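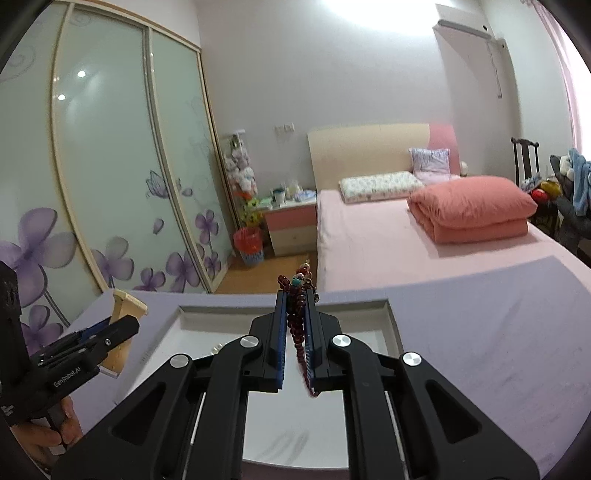
Restringing old necklaces: silk or nylon?

wattle_rd
I've inherited a tin of necklaces from my aunt and most need new thread. The longest is 90 cm, small glass beads, no clasp, it just goes over the head. She used cotton on everything and it has gone furry near the knots. Would you use silk or nylon? I'm in Ansari so the only bead shop I can get to is Noltavitz, and they stock both.

homa.zamani
Nylon for glass. The holes on older glass beads can be sharp and they saw through silk. I've had silk go in 7 months on a strand I wore to work.

pebblecrab
Disagree. Silk drapes better and if you knot between the beads they can't slide around and cut it. I have a silk strand that's 17 years old and still fine. Nylon goes stiff and the knots work loose.

homa.zamani
Knots don't work loose if you put a drop of glue on them. And knotting between small beads takes forever. On a long necklace you'd be there all weekend, and it comes out a fair bit longer than it was.

wattle_rd
Good point about the length. I don't want it any longer, it already catches on door handles.

pebblecrab
Glue goes yellow. I won't have it near anything light coloured.

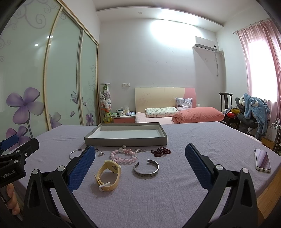

tin_and_twine
Whichever you choose, get the order of the beads down before you cut anything. I put a tea towel over a tray and tape both ends of the old thread to it, then move the beads across a few at a time. The grooved bead boards are okay but mine is too short for a long strand and I had to double back.

wattle_rd
I've got an old towel, that'll do. What about size? Noltavitz has the Trakska nylon in three thicknesses and the labels mean nothing to me.

homa.zamani
Take a couple of beads in with you. You want the thickest one that will go through the smallest hole twice. The Trakska is decent. Stretch it overnight with a weight on it or you'll get gaps later.

pebblecrab
She's right about stretching. Same goes for silk.

tin_and_twine
Wernirine used to sell a waxed polyester I liked better than either, colour number 613, a dark wine red. I haven't seen it since they changed their range. If anyone has a spare spool I'd pay postage.

wattle_rd
Thanks all. I'll go with nylon for the glass ones and try silk on a short strand of pearls. Is the glue the ordinary craft stuff or do I need jeweller's cement?

homa.zamani
Jeweller's cement, the tube with the needle tip. Superglue goes brittle.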